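Recording Rules for Robotic Suturing: Frequently Asked Questions

Posia is a shared set of working rules for labs that record robotic suturing and want other people to be able to use what they record. Our labs in Zesthorpe and Lyons both follow it, and we'd love more to join in! New questions are added at the end of each section.

Getting started

Is Posia a safety standard?
No. It covers how a suturing session is set up, recorded, named and labeled. Your own safety rules, device manuals and ethics approvals come first, always. If one of our rules clashes with one of those, follow yours and write to us so we can fix ours.

Do I have to use all of it?
You can start with the naming and labeling rules, and plenty of labs do. To call a collection "Posia complete" you need all 8 sections, including the one on lighting that everyone tries to skip. (Please don't skip it – it makes such a difference when you compare sessions later.)

What is Zunar?
Zunar is our checking tool. Point it at a folder and it tells you which recordings have missing labels, clocks that don't agree, or views with no name. It doesn't judge the suturing and never will.

Recording

How many views do we need?
At least two, one of them fixed. A fixed view gives you the layout of the work, and a view carried on a wrist or gripper gets you close to it. Name each view by where it is mounted and keep that name for the whole collection. "Left" and "right" have caused us more grief than any other two words, so say whose left you mean.

Can we change the light partway through?
Yes, but start a new session number when you do. Dark corners are fine. Glare over the stitch is a different story, so look at every view at full size before the first throw.

Should we keep soft or washed-out stretches?
Keep them! Mark them "low clarity" and leave them where they fall. Cutting them out breaks the timing of everything around them, and people who work on tracking really want them.

What about failed throws and dropped needles?
Keep those too. The Zesthorpe set has 2,610 labeled throws, and the 1,401 marked "clean" are nowhere near as popular with our users as the rest.

Labeling

When does a throw start and end?
It starts when the jaws first close on the needle or thread and ends when they let go for the last time before the next one. If you can't see the release in any view, use the arm's own log and add the tag "from log".

How do we label something we can't identify?
Use "unknown object" and add a short note. A guess that looks like a fact is the hardest kind of mistake to find later. The same goes for thread: if you can't tell a knot from a bundle of cut ends, the tag is "knot or tails".

Do we label each view separately?
Yes. Label what that view shows, even when you know more from another one. It takes longer, and it's worth every minute once you start checking views against each other.

How big can a batch be?
Up to 1,000 throws. Past that, split it, and give each part its own label sheet.

Can two people label the same batch?
Please do! Work separately, compare after, and save both versions along with the agreed one.

What does the work look like up close? 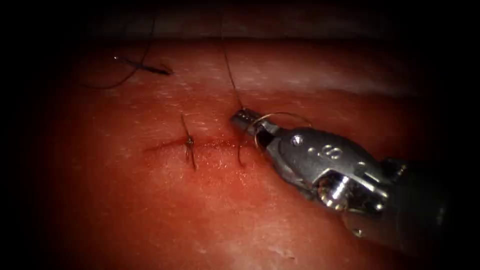

Jaws and thread at the incision, with a small knot tied to the left. 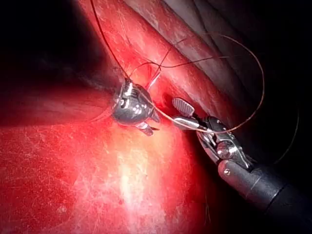
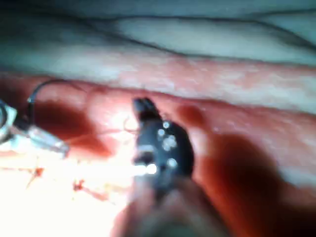

Page last changed: 24 Jan 2023

In the first view, the needle and the knot get their own labels, and so does the second length of thread to the right, which is tagged "no knot visible". The second view has a small metallic device that could be a clip or an anchor, so it goes down as "unknown object" with both readings in the note. The third is a good case for "low clarity": the lower left is washed out and most of the rest is soft.

Joining in

Does it cost anything?
No. The rules and Zunar are both free to use, and you can translate or adapt the rules as long as you say what you changed.

Can I suggest a rule?
Yes, and we read every one. Tell us what went wrong, what you did about it, and which section it belongs in. The next round of changes opens in February, and the Lyons lab will be trying out a new section on naming instruments before it goes to everyone else.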